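This site uses cookies. Accept | Manage settings

Oiling a light timber tabletop

Clear the table and wipe it with a damp cloth. Leave it for 24 hours, then sand lightly along the grain with 240 paper or finer and vacuum up the dust.

Pale timber shows every scratch, so look across the top in daylight. The darker growth lines are part of the wood and won't sand out.

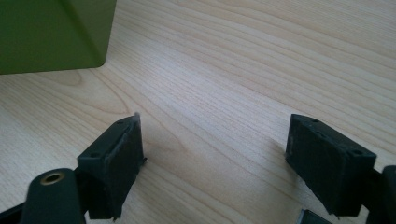
Applying the oil

Wummont clear oil keeps the colour close to bare timber. Rub on a thin coat, wait 4 hours, then buff. Repeat the next day.

Lay oily rags flat outside to dry.

© Holen 2024 | Contact us | Back to top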